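宿舍衣物折叠与收纳小实验 课程项目报告

课程:生活设计与日常观察
提交日期:3月28日

一、为什么选这个题目

先交代一下,我选题的时候真没想太多。老师说“从你每天都会碰到、又每天都懒得管的东西里找”,我一抬头就看见床上那堆衣服了,好吧,就它了!同组的还有 Salvador Simões,他比我爱干净得多,所以我俩的叠法差别特别大,正好可以对照着做。

我们想弄明白的问题很小:深色的厚衣服(卫衣、长袖这一类)到底怎么叠才省地方,拿出来的时候又不会把旁边的一起带翻。操作台就是床,铺着那条蓝底几何图案的床单,衣服一件一件摊开来弄。

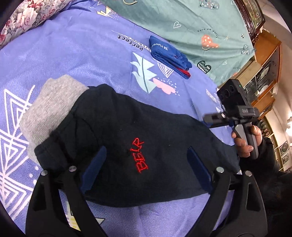
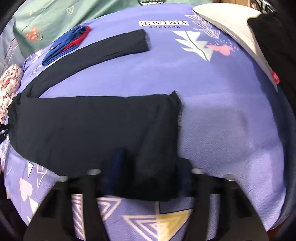
说回叠法。网上的教程我前前后后看了不少,大多拿薄T恤示范,一叠一个小方块,看着特别解压。可是换成厚的就完全不是那么回事了,袖子一折进去中间就鼓一个包,再对折一次,整件衣服像个馒头,压都压不下去。我第一次叠完放进抽屉,抽屉直接关不上,Salvador 在旁边笑了半天。

二、准备工作

衣服全部来自我们两个人的衣柜,洗过晾干以后才开始用。一开始我还想把袜子、围巾也算进来,后来发现一算进来就没完没了,于是只留上衣,袜子另外放一个袋子里,不计入结果。

收纳的容器有两样。一样是 Zumoso 的布面收纳盒,软的,侧面能往外撑;另一样是 Turkar 的硬抽屉格,长度80厘米,我们用纸板在中间隔了一道。软盒子便宜好搬,硬格子不会变形,各有各的脾气,后面会讲到。

记录用的是一张很土的表格,每叠一件就写上叠法、花了多久、放进去以后有没有散开。指导我们的 Jenő Deák 老师看了第一版表格,说“你们写的‘还行’是什么意思?”,我俩答不上来,就把“还行”全部改成了三档:没散、散一点、全散。改完以后确实好填多了。

三、三种叠法

第一种我们叫“店里那种”,就是衣服正面朝下,两边往中间折,袖子顺着折回来,再从下摆往上对折。优点是胸前的字和图案露在外面,找起来方便。缺点前面讲过了,厚的衣服中间会鼓。帽衫尤其麻烦,帽子放里面也不是,放外面也不是。我试过把帽子往下翻平,再一起折进去,比团在领口好一点点。

第二种是卷的。先把衣服铺平,袖子横着压到身体上,然后从领子那头往下卷,卷到下摆再用最后翻出来的那一截包住。这个办法 Salvador 从搬家的时候就在用,他手快,我卷出来的总是一头粗一头细,像根萝卜。卷好的衣服可以竖着插进盒子里,拿一件不会动到别的,这一点我特别喜欢!

第三种是我自己瞎琢磨的,先卷袖子,再折身体。具体是把两只袖子分别卷成细条,贴着腋下放好,然后身体像第一种那样折三下。袖口有罗纹的衣服卷起来挺紧的,不太会自己弹开;袖口松的就不行,刚放下就散了,气人。

每种叠法我们都拿同样的衣服做,做完摊开,再换下一种。摊开这一步比想象中费时间,得把袖子捋直,下摆拉平,不然上一次的折痕会影响下一次。床单上的图案倒是帮了忙,我后来就拿上面的三角形边线当参照,下摆对着一条线放,折出来整齐很多,比光凭眼睛看强。

四、结果和一些感想

前后一共叠了322次,其中有155次用的是第二种卷法,因为练习的次数也都算进去了(我卷得太差,多练了很多)。所以三种叠法的次数并不平均,这一点写在前面,免得别人看了表格觉得奇怪。

单看省不省地方,卷法最好,同一个 Turkar 格子里能多塞2件厚卫衣。第三种跟它差得不多,第一种垫底。但是如果看花的时间,顺序就反过来了,第一种最快,闭着眼睛都能叠,卷法最慢。Salvador 卷一件比我快一大截,这说明跟熟练程度关系很大,我们的数据其实只代表我们两个人。

软盒子和硬格子的差别也挺有意思。卷好的衣服放进 Zumoso 的软盒子,刚放几件的时候会往两边倒,得放满了才站得住;硬格子从第一件开始就稳。可是硬格子一旦放满,再想塞一件薄的都塞不进去,软盒子还能挤一挤。我自己最后是厚的放硬格,薄的放软盒,Salvador 全部用硬格,他说看着整齐心情好。

还有颜色的问题,原来完全没料到。我们俩的衣服黑的、藏青的特别多,卷起来以后从上面看一模一样,早上赶课根本分不清哪件是哪件。有次我连抽三件都不是想要的,最后把整格全翻乱了。后来试着卷的时候把有字或者有标的那一小块留在最外面,找起来就快了。这个小改动没有算进正式的对照里,不过我现在每天都这么干。

五、没做好的地方

时间记得不太准。开头几天用手机秒表,一只手按手机一只手扯衣服,按晚了是常事。后面改成一个人叠一个人记,好多了,但是前面的数据就没法补了,表格里我用星号标了出来。

另外厚薄是我们凭手感分的,没有称重。Jenő Deák 老师建议拿厨房秤称一下,我们去借的时候楼下的人正好在烤蛋糕,就没借成……然后就忘了。6月做展示之前我想把这一步补上,顺便再加几件羽绒内胆试试,那种滑溜溜的料子估计会让卷法吃苦头。

如果还有时间,也想找个完全没练过的同学来叠一遍,看看第三种叠法光看文字说明能不能学会。目前的说明写了一页半,Salvador 读完说袖子那段他没看懂,我正在重画示意图,画好以后会附在展示版的最后面。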